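Korulville mobile unit, maintenance thread. Work done Tuesday, August 13, 2019.

1/ Complaint from Mitiku Gudeta: unit stops short of its park pose and reports an obstacle on the left. Fault 47 in the log, same as in January.

2/ Checked the base first. Wheel encoders fine, bumper strip fine, E-stop loop closes. Battery at 51 percent under load. Left it alone.

3/ Next, the head camera mount. Two of the four screws would turn by hand. Refitted with medium threadlocker and re-ran the extrinsic calibration with the Isthorpe target.

4/ Calibration takes 55 poses. Don't skip any – the solver will converge on fewer and give you a bad yaw.

5/ Clearance in the nav config was set to 700 mm, left over from the Adugna base. Put it back to the Modow default and reloaded.

6/ Before driving the real one I replay the park pose in the simulator with the new camera values. Arm stowed, base stationary, one render from the head camera. 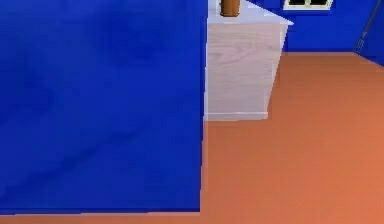 Sim render, park pose. Blue block close on the left, white cabinet and broom-like pole to the right.

7/ Left half of the view is nearly all block, so depth on that side has little else to work with. I'm masking it in the park routine only – everywhere else the obstacle layer stays on.

8/ Still to do: same replay with the arm out, then the floor test. Mitiku has the config diff. Torque values for the mount screws go in the unit's log tonight.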